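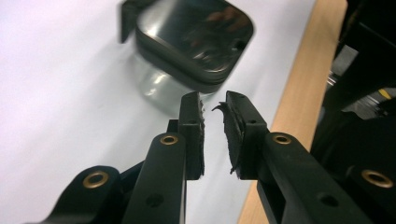
*Foam pads on the fingers, tin on the table. The right-hand pad has the worse fraying.*

# Riltia grippers, bench gallery, July

I build hand-held grippers in a shared workshop, mostly in the evenings, and I've been doing it long enough to have stopped believing the project pages. You know the kind. Matte black parts, clean table, a caption saying the fingers "handle everyday objects with ease." I've written a caption like that myself and I'm not proud of it.

The design on this page is Riltia, which is my fork of an older open design called Liew. Liew used straight fingers and a sliding rail. I threw out the rail, kept the hole spacing, and went to a linkage with brass eyelets. People ask whether the brass does anything. I put it in for wear at the pivots. Whether it beats bare plastic I couldn't tell you, as I never built a matching pair without it and ran them side by side. Anyone who claims a big improvement from a change like that should be asked the same question.

What I can talk about with some confidence is the pads.

## Pads

The plan was to glue foam to the inner faces, run 400 open-and-close cycles on something smooth, and swap the foam when it stopped gripping. The supplier's sheet said 700 cycles in "typical use" with no word on what typical use was. I don't trust a number like that. My own first set looked tired after 100, and I was being gentle with it.

The wear starts at the edges. A corner lifts, then a strip peels back, and from there it goes fast. The middle of the pad can still be fine while the edge is a mess, so I'd be careful about judging a pad by how ugly it is. I'd be just as careful about the opposite. Two of my worst slips came from pads that looked close to new.

Things I've tried and what I think of them:

- **Contact cement, thin coat.** Holds the best so far. Smells terrible and the other bench users let me know it.
- **Double-sided tape.** Fine for an evening. Creeps sideways under load.
- **Rounding the pad corners with scissors.** Seems to help. I have a handful of sets to go on, so "seems" is all you're getting.
- **Thicker foam.** The fingers don't close right and small parts sit crooked.

## Smooth metal

Shiny tin is where I send every gripper that somebody says is finished. It has rounded corners and hardly anything to catch on, and a bad pad shows up quickly. Boxes and sponges will flatter almost any design.

My rule is 30 picks in a row by hand, same object, no re-seating it with your other hand between tries. Most builds don't get through it the first time. Mine didn't. The Claltard fingers, which are narrower and which plenty of people on the build list swear by, didn't either when I printed a set. To be fair to them, my printer was running badly that month and I'd want to repeat it before saying anything firm.

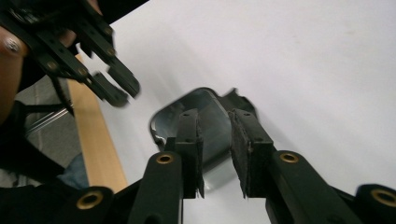 Where you grab matters more than I wanted it to. Take a smooth shell near the middle and even a poor pad will often hang on. Take it near one end and it swings, and then you're testing your wrist as much as the gripper. I now write down the grab point for every run, and I've gone back and crossed out a few early results where I hadn't.

Two people working the same table is another thing I was doubtful about. It was sold to me as a way to get twice as much done. In practice you spend a good part of the time staying out of each other's way, and the linkages stick out farther than you expect. I still do it now and then for handoffs, which are hard to practice alone.

## Still open

- The eyelets could probably go down a size. I bought a bag of the big ones and I'm going to use the bag up.
- Brerkero, the little logging script, drops entries if you pause too long. Don't rely on its totals. I keep a pencil tally next to it and the two disagree more than they should.
- Rubber pads are next. I've been told they last "basically forever," so I'm expecting to replace them by fall.

Files for the fingers and linkage are in the same folder as this page. Check the hole spacing against your own hardware before you print a full set, and order extra foam.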